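Projects > Utility Rooms > Gallery

Laundry Corner, Akbari House
Posted in August by the Inovcombe workshop

The laundry at Akbari House shares a wall with the kitchen and has no closet of its own. Bottles get kept on top of the washer, within reach of the dial. 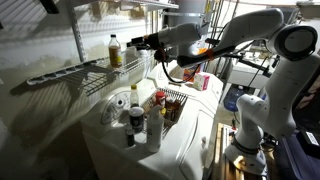

A shelf is next on the list. It will be 9 inches deep and hang high enough for the lid to open all the way. We set aside $175 for the wood and brackets.

Contact | © Inovcombe | Back to top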